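¿Cestas con agujeros o cajas cerradas para los cajones de la cocina?

halima_athumani
Empiezo yo, que llevo toda la tarde con esto. Estoy vaciando los armarios de la cocina y he sacado a la mesa la cesta azul que tenía en el baño.

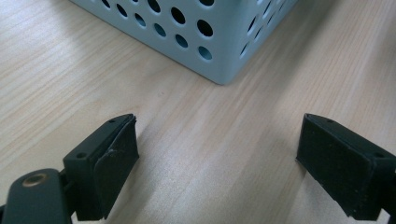
La cesta en cuestión, azul grisáceo, de plástico y con agujeros redondos.

Me gusta mucho el color, pero no sé si meter ahí las patatas y las cebollas o dejarla para los trapos. El armario tiene 55 cm de fondo y me caben dos en fila. ¿Qué haríais?

ekene.ajayi
¡Patatas sin dudarlo! Yo las tengo en una parecida desde que me mudé a Hurport y me duran bastante más que en la bolsa. Eso sí, las cebollas aparte, que juntas se estropean antes.

trasberg80
Pues yo no lo veo. Las patatas sueltan tierra y con tanto agujero te va a caer toda al fondo del armario. Tuve cestas así 2 años y acabé pasándome a cajas cerradas – cero arrepentimiento.

ekene.ajayi
Trasberg, hombre, una hoja de periódico debajo y listo. En una caja cerrada te crían brotes en nada.

trasberg80
Será en tu casa. Las mías tienen la tapa medio abierta y ni un brote.

uchenna_b
Yo pondría trapos y bayetas, la verdad. Plegados de pie se ven todos y no tienes que revolver. Halima, ¿la cesta tiene asas? Porque si el armario es hondo, sacarla sin asa es un rollo (lo digo por experiencia, las mías acabaron en el trastero).

halima_athumani
Asas no, pero metes los dedos por los agujeros de arriba y sale bien. Lo del periódico me convence, aunque trasberg tiene su parte de razón con la tierra... ¿Y si lavo las patatas antes de guardarlas?

ekene.ajayi
¡¡Noooo!! Lavadas se pudren. Cepillo en seco y ya.

y_shehu
Coincido, nunca lavadas. Mi madre las guardaba en un cajón de madera en Clondadthorpe, a oscuras, y llegaban desde septiembre hasta bien entrado el invierno. Lo de la luz importa más que los agujeros.

halima_athumani
Vale, pues patatas en la azul, con periódico, y compro otra igual para las cebollas en el armario de al lado. Los trapos se quedan en el cajón – de momento.

trasberg80
Ya nos contarás cuando te toque barrer el armario.

uchenna_b
Si encuentras otra de ese azul di dónde, que yo solo las veo blancas.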